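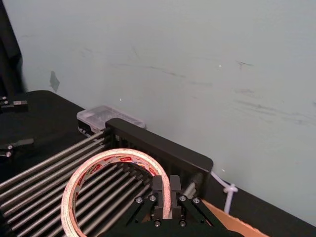 Figure 3. Pale wall behind a black table, with faint smudges and diagonal gray streaks. Clear lidded box at the back.

4.2 Where the marks are

Most wall wear in the survey sits low. Of the 1,518 marks logged across both buildings (Cumdale and Clekadel), well over half fall in the band just above table height, and the rest thin out fast going up. Same pattern in the offices, the teaching rooms and the workrooms. Corridors are different and get their own section (4.4).

Three kinds of mark were kept apart on the log sheet: smudges (soft edge, no clear direction), streaks (long, thin, clear direction) and patches (dark, small, solid). A fourth kind, "chip," was used where the paint was broken. The line between smudge and scuff gave us trouble in September, when two raters were still using the words in different ways. From the second round on they were merged. Figure 3 has the more common types together on one wall, a small dark patch low down near the table and streaks farther right.

Streaks are the odd group. They are often diagonal, and they turn up on walls where the furniture runs straight. We had expected them to follow table edges and chair backs - mostly they don't. Carrying long items past the wall would give this kind of line, and so would wiping with a dirty cloth. We can't tell the two apart from the finished mark. Some of what we logged as wear may well be cleaning.

4.3 Paint type and room use

Both buildings were painted with the same two products. Solís is a flat paint, Teklow has a slight sheen. Rooms were not assigned to paints by us; the choice was made floor by floor years before the study began, so room use and paint type are partly mixed up. This matters for everything below.

Flat walls had more smudges per square yard. Sheen walls had fewer smudges but the streaks stood out more, at least under side light from a window. Raters standing in the doorway missed a good share of the streaks and found them again on walking in. For this reason only the close-up counts are used here. Doorway counts are in the appendix, for anyone who wants them.

Room use had a stronger effect than paint. Workrooms with tables pushed against the wall collected marks quickly in the strip behind the table, and things stored there (boxes, bins, folders) seemed to go with more of them. Rooms where the tables stood clear of the wall had hardly any. A gap of a few inches was enough. We did not set out to measure the gap and have it for only 7 rooms, all at Clekadel, so treat this as a hint.

Color made less difference than the building staff had told us it would. Gray-white walls were said to "hide everything." They hid dust well. Not dark patches. In the rating task, people looking at pale gray walls and people looking at cream walls picked out dark patches at the same rate, and both groups passed over small pale specks, even ones we had marked on the sheet beforehand.

Washing was tried on a small part of each wall. Damp cloth first, then mild soap. Smudges mostly lifted. Streaks lifted sometimes, and on the flat paint the washed area was left shinier than the wall aroud it, which two raters scored as worse than the mark itself. Chips were not washed.

On cost - the log for Cumdale gives 400 staff hours of wall touch-up over the study period, against 560 at Clekadel, the larger building. Per unit of wall area the gap nearly closes. The hours also include moving furniture out and back, which was not recorded on its own. A room with one light table and a room full of heavy ones are entered the same way. No correction tried here.

One more limit. The logs record marks present on the visit, not when they were made, and a wall repainted shortly before a visit will look well kept whatever goes on in the room. Repaint dates were availble for Cumdale only. Leaving out the recently painted rooms there moves the workroom figures up a little and leaves the offices as they were. The order of the room types stays the same.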